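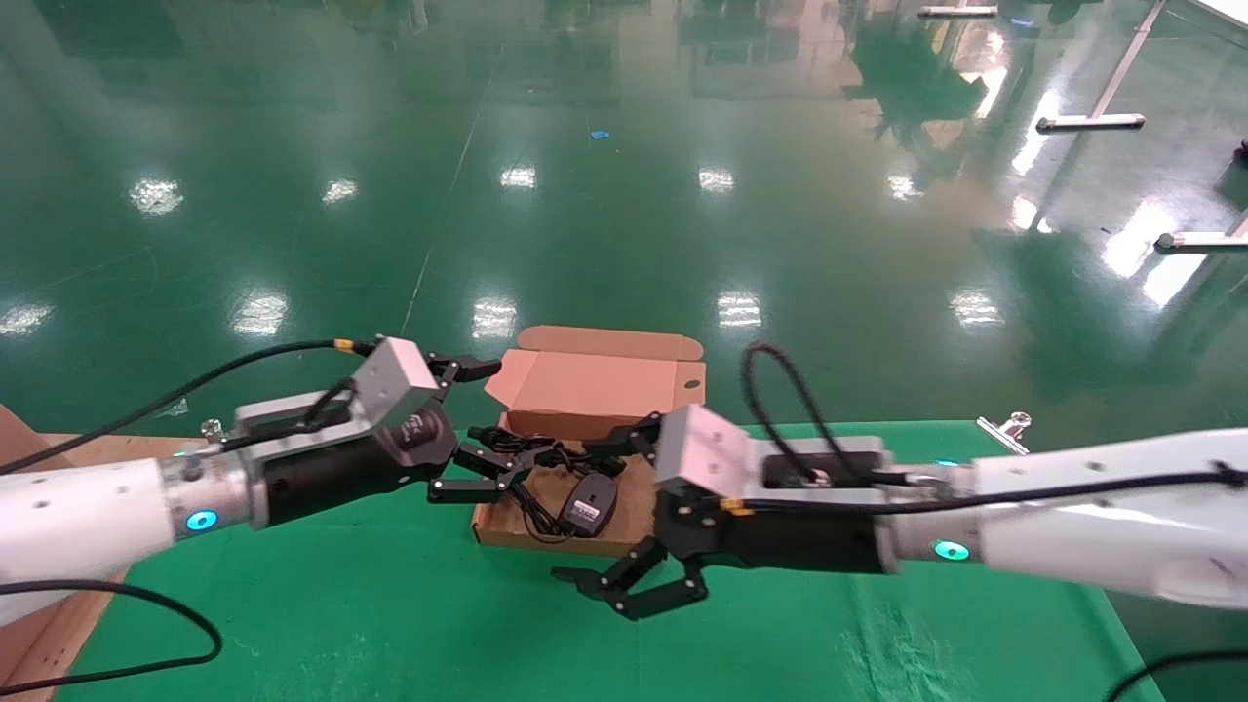
Both arms over the mouse box, Sorham Robotics Club

FAQ

Do I need experience?
No. First 2 sessions are basics -- e-stop, homing, gripper open/close.

What's the box task?
Mouse and cable in a cardboard box, two arms. Teams get 7 minutes per run. Touch the box by hand and the run dosen't count.

How big are teams?
See sign up sheet. No solo runs, sorry.

Cost?
$30 a semester, covers mats and clips. Pay by end of September.

Can I bring my own code?
Yes, on a USB stick. Label it. We have a drawer full of unlabled ones.

Do we go to Brelton?
Yes -- forms at the desk.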